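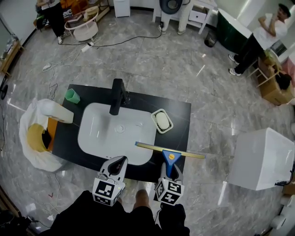

Figure 2. A vanity countertop with an oval basin, a soap dish and a small cup, with a squeegee at the front right.

3.2 Wiping down the vanity

I'll admit I thought the vanity would be the dull part of this study. Lamisi Ametepe and I had set aside one afternoon for it and ended up spending most of April on it. A counter like the one in Figure 2 looks simple – one basin, one faucet, a few small things – but people had very different ideas about what counts as done.

We sent our survey to 400 households and got 100 usable replies. The biggest split was over the small stuff. Some people lift the soap dish and the cup off before they start, and others just steer around them. I'm a steerer myself, and Lamisi was a bit horrified by that!

Then there's the squeegee. It's great on a long flat stretch, and a dark top shows every streak, so you know pretty fast if you missed a spot. Behind the faucet it's close to useless, and most of our replies mentioned going back in there with a cloth or a paper towel. Ward Willems, who read an early draft, asked why we hadn't scored the basin and the counter separately. Good question. We went back and did that, using the five-point scale from Section 2 for each (the basin scores are in Table 4). The strip between the basin and the front edge gave us the most trouble, and I come back to it in Section 3.3.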